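# Jirnik two-arm office unit: notes from the October open day

Pluldale lists the Jirnik as "ready for everyday office work". We went to the open day at Plomoncombe to see how far that stretches, and came away with some of our doubts intact.

The job on show was filing: ring binders, a low cabinet, two shelves. Bradley Hollis ran the session and took questions as he went.
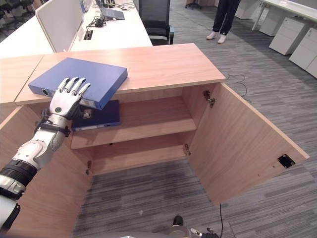 *Jirnik's five-fingered hand on a blue ring binder, cabinet doors open.*

The hand is the best part — jointed fingers, and a sensor on the back of the palm. Pluldale quotes a reach of 219 mm past the wrist strap, a figure we couldn't check.

Haiyan Dong asked about a full shelf, with binders packed tight. Bradley said that was "on the list". We'd want to see it before signing anything.

**Hire:** 3 days minimum
**Set-up:** 2 hours, according to Pluldale
**Price:** on request, and we did request it

Still waiting for the quote as of 18/12/2024.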